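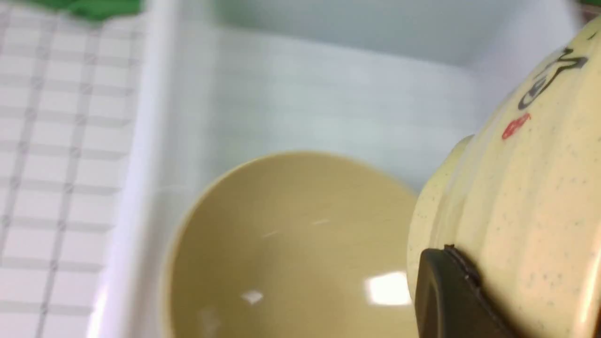 *A tan bowl and a speckled cream bowl with brushed lettering and a small red mark.*

## Bowl shelf opens Sunday at Nemimska Hall

The lending shelf at Nemimska Hall will open to the public on Sunday with 48 bowls that residents can borrow for family meals, parties and club suppers. Borrowing is free for anyone with a hall card. People without a card can leave a deposit of $4 per bowl and get it back when the bowls are returned.

The bowls were collected over the spring from households in the neighborhood, and from the Engelbrecht tea room, which closed in March and gave what was left in its cupboards. The hall asked for bowls only. Plates and cups were turned away because the shelf space next to the kitchen is narrow, and because the hall already lends out plates in boxed sets of 50.

Few of the bowls match. Most are plain, in the tans, browns and off-whites that people tend to buy for everyday use. Others are more decorative, including a cream ceramic bowl with dark gray speckles, a black calligraphy character painted on the outside and a red mark like a seal next to it. The hall has not had the character read and would be glad to hear from anyone who can help. A card will be placed beside the bowl if an answer comes in.

Sorting took place in the main room over several evenings. Each bowl was checked for chips along the rim and for cracks in the glaze, then washed, dried and given a number on a paper tag. Bowls with damage on the inside were set aside and will not be used for food. They have been offered to the garden group, which wants them for seed trays and for drainage under pots.

Foot rings got a separate check. Many ceramic bowls stand on a raised ring at the base, and a rough ring can scratch a wooden table or the bowl stacked beneath it. Rough ones were smoothed with fine wet sandpaper. Borrowers are still asked to put a cloth or a sheet of paper towel between bowls when they stack them – the hall has a drawer of old dish towels cut down for this, and they can go home with the bowls.

The shelf is arranged by size. Rice and soup bowls are at the bottom, where they can be reached without a step, and serving bowls are above. Painted and speckled pieces are kept together at one end so they are not buried under heavier ones. A sign at that end asks people to lift these with both hands and to wash them by hand with a soft sponge. The plain bowls can go in a dishwasher unless the tag says otherwise.

A loan lasts 3 days, counted from the day after pickup. Borrowers write the tag numbers in the book at the kitchen hatch and cross them off when they bring the bowls back. There is no limit on how many bowls one household may take, but a request for more than a dozen should be made by phone or at the desk beforehand so that two groups do not plan on the same ones.

Broken bowls should be reported, and the pieces brought back if possible. The hall will not charge for a first breakage. Glazed pieces can sometimes be mended for display, and the Faden craft room down the street has agreed to take them for its repair evenings. Mended bowls will not go back on the lending shelf.

The idea came out of the autumn soup supper, when the hall ran short of bowls before the second pot was served and guests went home to fetch their own. Several of those bowls were left behind at the end of the night and never claimed. They sat on the kitchen windowsill through the winter and became the first items on the shelf. Anyone who recognizes one is welcome to take it back, tag or no tag.

Ama, the grocery across from the hall, has paid for the shelving and for a set of padded carry crates. The crates hold two stacks each and fit in a bicycle trailer or on the back seat of a car. They are signed out in the same book as the bowls.

Further donations will be taken again in August. The hall is mainly short of large serving bowls and of small, shallow ones for sauces and pickles. Soup bowls are well covered for now. Donated bowls should be clean and free of cracks, and donors are asked not to bring anything they would be sorry to see broken. Lidded dishes can be accepted if the lid fits.

The doors open on Sunday at 10 a.m. and lending runs until 4 p.m. Tea and barley soup will be served in the main room from noon, in bowls from the shelf, so some of the stock will be in use until the washing up is done. Regular lending hours after that will be posted on the front door and at the kitchen hatch.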